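ok quick one before dinner because I said I'd write up the Joltmont patch and it's been sitting in drafts for a while.

So. Patch landed in September, 596 MB on my machine, which for this game is nothing. Last one was so big I had to uninstall stuff. Booted it up, watched the little intro thing once, skipped it every time after. New map is called Brirnley. It's a harbor town, mostly fog and stairs. So many stairs.

First impressions, in no order.

The fog is too thick on the north side. I get what they were going for, but when you drop near the cannery you're basically listening for footsteps and hoping. Rasmus loves it. Rasmus also plays with the shotgun every single match so of course he does. I play mid range and I spent my first evening shooting at a lamp post.

The roofs are great though. You can cross almost the whole east side without touching the ground if you know the jumps. There's one by the bell tower I still miss about half the time. Landed it yesterday with two people chasing me and yelled loud enough that the neighbor's dog started up.

Weapons. They finally fixed the Vondráček. If you don't play, that's the burst rifle that was so bad last season people would leave it in the crate. Now the recoil goes up and slightly left and then just stops, so you can learn it. I had 14 kills with it in one match, which is a personal best by a lot and I have the screenshot and I will be showing it to people at weddings. Reet says it's going to get nerfed by the next update. She's probably right, she called the grenade thing too.

The SMG is worse. Don't bother. Clip feels tiny and the reload takes forever, I died in the middle of it I dont know how many times.

Healing changes – I'm torn. Slower to use but you can walk now while doing it. In a team that's fine, someone covers you. Solo it's rough. I tried solo for an hour and went back to squads with my tail between my legs. 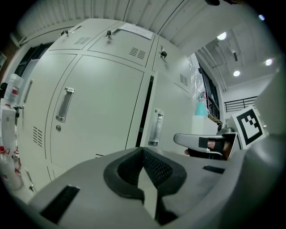 Gray grip, black pads, white finger coming in from the right.

Ranked is where I have actual complaints. They reset everybody to the bottom tier, so for the first stretch of the season you've got people who've played since the beta in the same lobby as somebody who instaled it that morning. Not fun for either side. Reet Lūse (that's her full handle on the boards, go read her posts, they're better than mine) worked through the points and you lose more for an early death than you get for a kill. So everyone hides. We had a final circle with 7 squads left in it, all sitting in basements. Seven! Nobody moving. Then the circle closed and it was just chaos on one staircase. We came in third and I still don't know who shot me.

I'm at rank 59 in the local bracket right now which sounds better than it is. It moves a lot. Went to bed feeling good about it, woke up and I'd dropped.

Skins, since a couple of people asked. The dock worker set is nice, the yellow raincoat one especially. The gold ones look like chocolate wrappers. I have not bought anything and I'm going to try and keep it that way, last season was embarassing.

Other bits:

Baststead is back in the rotation, with the bridge repaired. Still my favorite map. Play it at the night setting if you get it, the tunnels are way better.

Squad voice still cuts out for me after a reconnect. Restarting fixes it. Annoying.

Ping wheel got a new "wait here" option. Rasmus Strazds has never once waited here.

Training range has moving targets now – good for practicing the Vondráček burst, set them to medium and stay around the second line.

Anyway. We're on tonight from nine-ish, squad has a spot open if anyone wants in. Mic would be good but not required. Will do a proper post about the cannery routes once I've figured out the back way in, I keep ending up in the water.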